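Products > Room Dividers > Motov Panel System

Motov Freestanding Panel, Gloss or Gray

Print this page
E-mail this page to a colleague

The Motov is a freestanding divider for offices, studios and waiting rooms where a fixed wall would be too much work or is not allowed by the lease. Panels stand alone or join in a run of up to 11. No drilling into floor or ceiling is needed.

Each panel ships flat with two feet, a joining strip and a hex key. One person can fit the feet, but we recommend two people for lifting. Allow 52 minutes for a run of three panels the first time you put it together.

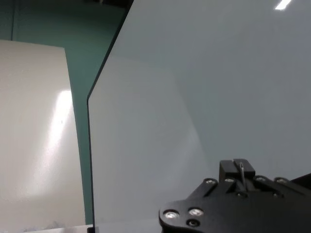
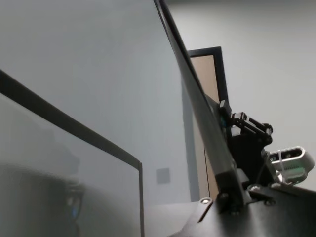

Glossy white surface against a teal-green wall (first); smooth gray surface with dark edge (second).

Gloss panels reflect light and are a good choice for rooms with few windows. If glare on screens is a concern, set the panel at an angle to the window or order the matte finish, which costs the same.

Clean with a soft cloth and warm water. Do not use scouring pads, window cleaner or anything containing ammonia. Dry marker comes off gloss panels if wiped the same day, but they are not sold as writing boards.

Price: $329 per panel. Joining strips and feet included. Corner posts are sold separately under the Jesska name and fit all Motov panels made since April.

Warranty: 3 years on the frame and feet. Surface scratches are not covered. Damage in shipping must be reported before assembly.

Panels from the older Rafferty line use a different strip and cannot be joined to the Motov. If you have Rafferty panels and want to extend them, contact Clodagh Hegarty in the Flimgate parts office with the number printed on the foot.

Prices last updated December 2019.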